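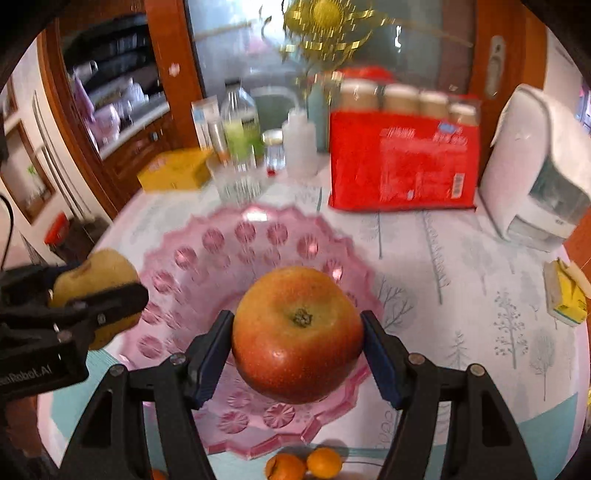
Looking after the grippers

After our last newsletter a good few of you wrote in to ask how we keep the hand-held grippers in decent shape, so Mared Maddocks has kindly let me follow her through a morning of it, with plenty of tea along the way.

We have had the pair since August, and they go everywhere with us (kitchens, mostly, and whatever table a family is willing to lend). Fruit is still our favorite check after any repair. An apple is firm and round and rather slippery, so if one finger pad sits even slightly crooked you feel the apple start to roll before you have lifted it clear of the bowl. The navy-blue faces of the pads need to meet it squarely from both sides, and when they do it's a lovely feeling!

Mared starts with the pivot screws, where the finger linkages turn. She works the fingers open and shut 20 times by hand, listening for a click, then snugs each screw a little and tries again. Too tight and the fingers drag, too loose and the tips wander, and I'm afraid the only way to learn the difference is to get it wrong a few times, as Lewis Morrison and I both did last fall. The long openings in the arms come next. Crumbs and peel love to hide there, and a soft dry toothbrush gets them out nicely.

Then the pads get a wipe with a damp cloth and a proper rest before anyone picks anything up. We change them in sets of 2, never one by itself, and Lorna MacAulay keeps the spares in the top drawer at Hovanwood, next to the small screwdrivers. Please put the screwdrivers back, whoever you are.

Last of all comes the fruit. Mared likes to do the apple first and then something longer and softer, held across its middle, to see whether the grip is gentle enough. If you would like to try a morning of this yourself, have a word with Blair MacRitchie, who has the sign-up sheet for the next one.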